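Hearthside Swap › Kids & Playroom › Storage and tidying

Play kitchen corner is a mess, how do you store the small stuff?
Posted by Homa Moradi in April

Hi all, quick one before pickup. We've got a pretend kitchen setup on a low table and it's a mix of real kitchen stuff and toys. I don't know what to keep out and what to put away. The green blocks drive me crazy, they end up under the couch every single night. Kids are 3 and 5. Pics from this morning
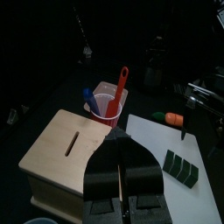
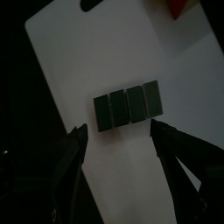 Green blocks on the white board, both pics.

So the wooden box with the slot came from my aunt, no idea what it was for orignally. Kids post things into it. Blocks, raisins, my library card once. The utensils just go in the red cup along with the measuring cup. The carrot lives wherever.

What I need to know
— is there a way to keep the blocks together that a 5 year old will really do
— do I keep a real cutting board in there or swap for a toy one
— utensils in a cup, fine or no? The little one pulls the whole thing over reaching for the red spatula

Shelf space is basically zero. Not looking to spend a lot.

terklow_mom

Board is fine, keep it. We used an old one for years as the "counter" and it wipes off. Toy ones are tiny and the food slides right off.

For the blocks I'd leave them ON the board. Like you have them, in a row. Put a strip of tape down where the row goes and tell the kids that's the parking lot. Mine were 4 when we started and they did it without being asked maybe half the time, which I'll take. The other half I did it.

Cup — too light for long handles. Put something heavy in the bottom, or get a squat crock from the thrift store. Ours is ugly and weighs a ton. Never tipped once. Also take the measuring cup out, it's just filling up the space and then the handles sit higher and it all gets top heavy.

Londo304

just get a bin. everything in one bin. 15 seconds, done. kids dont care

ok the carrot can go in there too

Gizella Vörös

I ran the toy shelf at a daycare on Jakab Street so I've tidied this corner a LOT of times. One big bin works until somebody wants the carrot and dumps the whole thing on the floor looking for it. Then you're cleaning up twice.

What I'd do, in a hurry:

Use the wooden box. They already like posting things through the slot, so make that the cleanup job. First check a block fits through and that you can get it back out again without a fight. If the lid lifts, great. If it doesn't, skip this and go with the tape idea above, it's a good one.

Utensils, cut down to one or two. Short handles in front. Anything with a hole in the handle can go on a hook on the side of the table, low enough for the little one. Same with the board at night if you want the table clear, the hanging hole is there, may as well use it. Stick on hooks are ok if you let them sit overnight before hanging anything. I did not once and the board came down durring nap.

Food pieces in a small basket, their own. Carrot goes there. Don't label it, just leave a piece of play food in it so they can see what belongs.

And check the raisins situation in that box before summer. Ants.

Homa Moradi

Thank you!! Lid does lift. Tried a block and it goes through if you turn it the long way, the 5 year old is already on her third round. Hooks tomorrow. There were raisins.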